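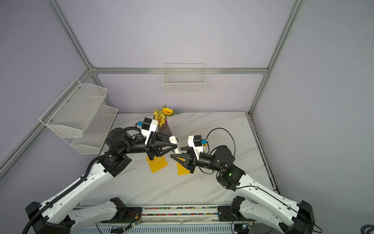
Neelam says the Mathur trail is closed past the second footbridge and I should have checked before driving all that way, and she's right, but I'd already left by the time her message came through. So that was my Thursday, 2/6/25.

I parked at Broltevbridge anyway (mine was the only car, which should have told me something) and figured I'd walk as far as they'd let me. The path was slush for the first stretch, then that hard gray ice that looks like rock until your foot is on it. I put the spikes on at the kissing gate. Should have put them on in the parking lot!

The first footbridge is fine. They've replaced the handrail on the upstream side since I was there in November, and the new one is higher, so you can lean on it and look right down into the gorge. The creek was running under a skin of ice with holes in it, and you could hear it gulping. I stood there way too long and ate both my sandwiches at ten in the morning.

At the second bridge there was a chain across and a laminated sign about rockfall. Fine. I didn't climb over. But there's a side path on the left, kind of scruffy, that goes up to the Runetti overlook, and no chain on that. It's only 900 feet of climbing, but it's all in one go, and I had to stop so many times that a very old spaniel passed me. Its owner said good morning and I just waved.

And then you come out of the trees and there's Zasero Falls across the valley, the whole thing, frozen blue down one side and still pouring down the other. I've only ever seen it from the bottom, where you mostly get spray in your face. I like it better from up there, I think. Took 31 photos, and the ones I've looked at so far are mostly fog and thumb.

Down by 2, knees complaining. Soup in the car. Neelam wants to go back when the lower trail opens, and I said yes as long as she drives. Must dry the boots properly this time and find my other gray glove.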